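Home > Workshop > Wood finishes

How to oil a wooden worktop

A solid wood worktop needs oiling more often than most people expect, and the job is easy if you leave enough time between coats. I have done the kitchen at Golwood Road, two benches and a long table this way. The method is the same for all of them.

You will need a tin of worktop oil, 120 and 180 grit sandpaper, a sanding block, lint-free cloths, a vacuum cleaner and a pair of thin gloves.

1. Check whether it needs doing

Drip a little water on the busiest part of the wood and leave it for a few minutes. If it stays in beads, the old oil is still working. If it soaks in and leaves a dark patch, it is time to oil.

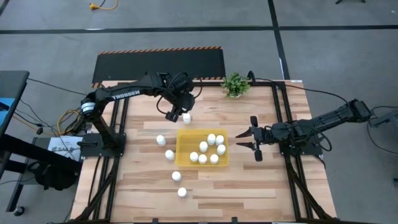 A butcher-block top with tan, cream and reddish-brown strips.

2. Clear and clean

Take everything off, including anything that lives at the back. Wipe down with warm water and a drop of washing-up liquid, then again with clean water. Leave it overnight to dry. Do not use bleach or a cream cleaner.
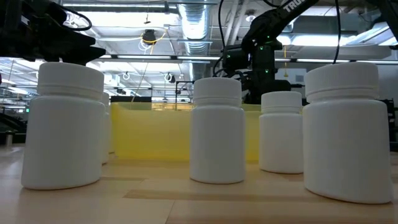
Grease is the main thing that stops oil going in, so go over the area next to the hob twice. White spirit on a cloth will shift what the soap leaves – open a window first.

3. Sand

Start with 120 and finish with 180, always along the grain. Use light, even pressure and keep the block flat, especially near the edges. Water rings usually come out with the first grit. Black marks around a sink go deeper and may need a second session. Vacuum up the dust and wipe with a barely damp cloth.
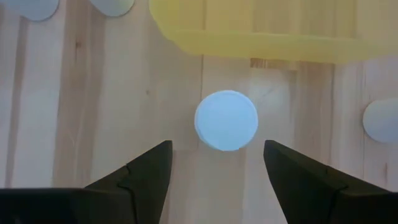
Worktop oil should go on thinly. Pour a small amount on to a cloth and work it in along the grain, one section at a time. Pale, honey-toned planks like these will show any patch you have missed, so look across the surface from a low angle before moving on. After 15 minutes, wipe off whatever has not soaked in.

Leave it for at least 6 hours before the next coat. New wood needs three or four coats, and an old top usually needs two. Oil the underside and the cut ends as well if you can reach them.

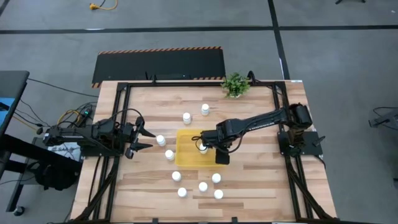
Pale tan strips mixed with darker brown planks.

4. Dispose of the cloths safely

Oily cloths can heat up and catch fire if they are left in a heap. Soak them in water, lay them flat outside to dry, and then put them in the bin.

Keep the worktop dry for two days and go easy on it for a week. Repeat the water test every few months.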